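Hemov Ribbed Finger Set – Replacement Fins for Hand-Held and Arm-Mounted Grippers

Home / Grippers / Fingers and pads / Ribbed finger set, second version

Status: in stock
Sold as: one left finger, one right finger, screws, fit card
Updated: Monday, May 18, 2020

If you bought the first version of this finger set, please read the next section before you order anything or pick anything up. If you're new here, read it too. It explains most of what's different about the part you're looking at, and we learned a lot from it.

What went wrong with the first version

In March we started getting messages about fins letting go at the root. The fin is the flexible ribbed piece behind the pad, and the root is where its lowest rib meets the housing. On the first version that corner was sharp on the inside. Every time you squeeze, the fin bends and that corner takes the load. After enough squeezes a fine split opened there, and you really had to look for it.

A split fin doesn't fall off. That's what made this one hard to catch! The gripper still closes, the pad still touches, and a light object still lifts. What changes is the pinch. The cracked side gives way earlier than the good side, so the object walks toward it as you lift, and then it tips or slides out. Customers wrote to us about slipping pads, tired springs and bad calibration. We sent out fresh pads to several of them, which fixed nothing, and we're sorry for the wasted weeks.

Olga Salinas, who runs our test bench, finally found it by putting a returned fin under a lamp and bending it backward by hand. The split opened like a mouth. She then pulled the fins off our own bench grippers and found 4 more in the same state, all of them in daily use and none of them reported by anyone, us included.

The worst report came from a customer at Nzioka. Their arm was lifting a glass jar when the fin tore through. The jar dropped, broke on the table edge, and a piece cut the operator's hand. The cut was small and she was back the next day, but we stopped shipping the first version that same afternoon and it won't be coming back.

How to tell which version you have

Look at the back of the fin, right where it enters the housing. The second version has a rounded inside corner and a small raised dot on the lowest rib. The first version has no dot. Color won't help you, as both were made in orange.

If there's no dot, take the fingers off and write to us. We'll send a full replacement set at no charge, and you don't need to mail the old one back. (We'd love to have it if you can spare it, though – Olga is still collecting splits.) Please cut the old fins in half before you throw them out, so they don't end up back in a parts drawer.

What changed

The root corner is now rounded and the lowest rib is thicker. We moved the lower screw down a little so it no longer pulls on the bend line. The fin feels slightly stiffer in the first part of the squeeze and about the same after that. Most people stop noticing within a day.

We also changed how we test. Dušan Shehu built a squeeze rig that closes each sample set on a hard block, opens it, and closes it again, with a pull test every 2650 cycles. The old rig only closed on foam, and foam is kind to fins. The new rig is loud and ugly and I'm very fond of it. The first-version fins split on it quickly. The second-version fins are still going, and we'll post the numbers once we have a full run from more than one batch.

Checking your fins

This takes very little time and we'd like you to do it at the start of each working day, whichever version you own.

Power down the arm and lock the wrist. For a hand-held gripper, just set it on the bench.
Open the fingers all the way.
Bend each fin gently backward with your thumb and look at the root under a good light.
Look along the ribs for pale lines, which show up before a split does.
Close the fingers on a flat block and check that both pads meet it evenly.
If one side leans, swap both fins. A new fin next to an old one will pull to one side.

Don't glue a split fin. We tried it with Stonora's flexible adhesive, which is lovely stuff for other jobs, and the fin tore again just above the bond.

A word on food, glass and tabletop work

A lot of you use these fingers for kitchen-type tasks, picking up bread, jars, bottles and lidded tubs. It's a great way to work a gripper hard and I enjoy every clip you send in.

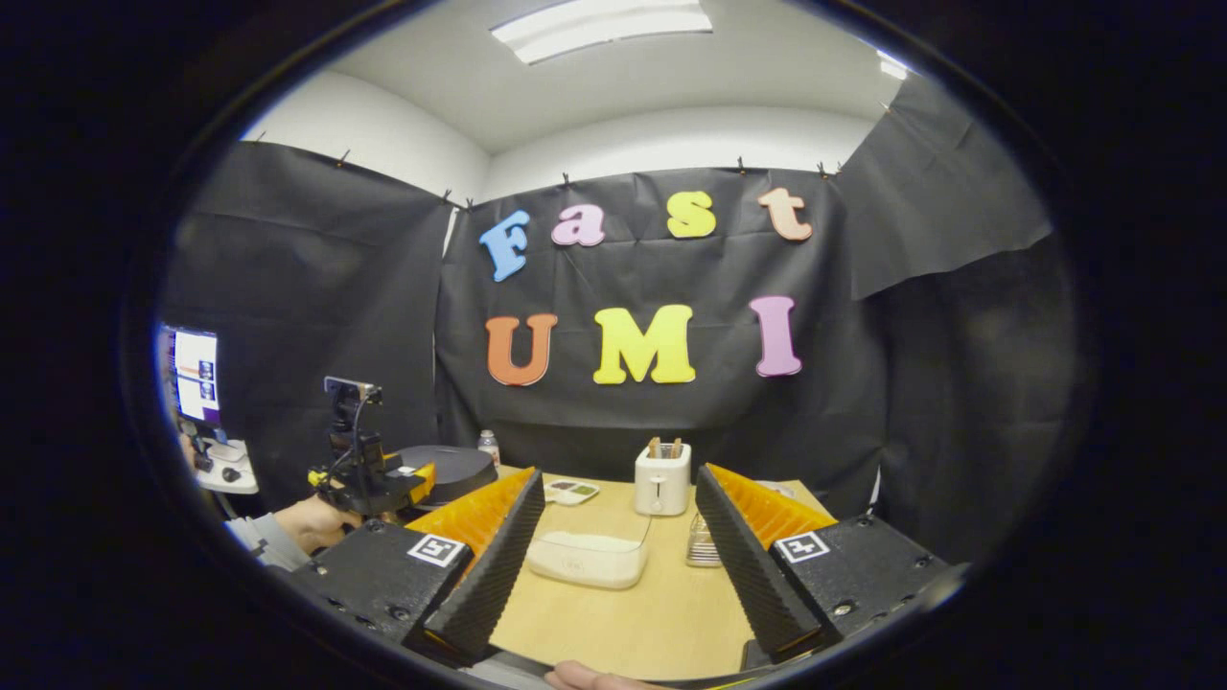
Those tasks mix soft things with hard and slippery ones, and a weak fin can get through the soft ones all morning without giving itself away. Bread will forgive nearly anything. Glass won't. So do the fin check before the glass comes out, keep lifts low over the table, and keep hands out from under a jar while the arm has it. Mimoza Vlachou at Clinutico runs her glass tasks over a folded towel, and we've copied her.

The pads and fins aren't rated for contact with food that anyone is going to eat. Wipe them down with mild soap and water and let them dry before you store them. Skip the solvent wipes, which make the fins brittle.

Fit

The set fits the Hemov hand-held gripper and the matching arm-mounted gripper. The serrated pads from the first version are fine to keep using if the teeth are still crisp, and they screw straight onto the new housings. If your housings carry markers for tracking, move them over with the fit card and run your calibration again afterward. Even a small shift there will show up in your finger width readings.

Tighten the screws evenly, a bit on each, until snug. Overtightening bows the housing.

Still to come

Lukian Palamarchuk is working on a fin with a colored core, so that a split shows as a bright line from across the bench. The first samples look wonderful and bend terribly. We'll keep at it.

Questions, split fins and slow-motion videos of things slipping out of grippers all go to Marianna Brzozowska on the support desk. Tell her your version, what you were lifting, and which side it slid toward.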